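Handout 3: Setting Up and Looking After the Simulated Table Cell
Revised 14/10/2023

Welcome back, everyone. Last time we talked about joints and frames in general, and today we get to settle in with one particular cell and learn its habits. It is the Nornitz cell, the one you will be using for the rest of the term, so please be patient with me if I linger over small things. Small things are most of what goes wrong with it.

1. Before you load anything

Open the Graline launcher and check that your settings file is the one we handed out in September. If you have changed it since (and I hope you have, that's what it's for!), save your copy under another name and start from the clean one. Then load the room, the table and the arm, in that order. The arm looks for the table when it starts, and if the table isn't there yet it will park itself at height zero and you will spend a happy half hour wondering why.

Leave the small black device on the table where the loader puts it. We use its corners as our reference for the rest of this handout, and for a first check you want the fingers hanging near the upper-left corner with a little space left between tip and device. 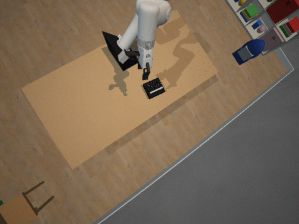 2. Checking the tool point

The tool point is the spot between the fingertips that the controller believes it is steering. Every time you swap or re-import the gripper, it has to be checked again, even if you are quite sure nothing moved.

Bring the arm over a corner of the device at low speed. Stop, write down the position, back off straight up, and come down again from the other side. The two readings should agree to within 2 mm. If they don't, look at the wrist offset first. Nine times in ten somebody has typed it with the wrong sign, and I include myself in that.

Now repeat at the upper-right corner, this time with the fingers spanning it, one at the upper edge and the gray tip just to the right. Go slowly here. The wrist has to lie over on its side a bit to get there, and the elbow swings more than you'd expect.
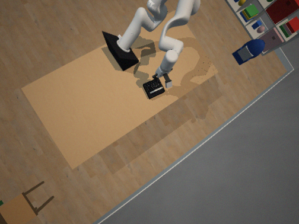 Write both corners down in your log before you touch the speed setting. I know it feels fussy, but a log with only one corner in it can't tell you whether the tool is shifted or turned, and those call for different fixes. A shift you can correct in the offset table. A turn means going back to the mount and re-entering the angle.

3. Routine care

A simulated cell doesn't need grease, but it does need tidying. Clear the contact cache after every 1000 cycles, or sooner if the fingers start to tremble when they are standing still. Keep the 3 most recent backups and let the older ones go. If shadows suddenly look detached from the arm, reload the room lighting before you start blaming the arm itself.

4. For next time

Read the Lam chapter on grasp planning, at least the first half, and bring your log with both corners filled in. Fitex users, your menus are named a little differently, so come see me after class and we'll go through them together.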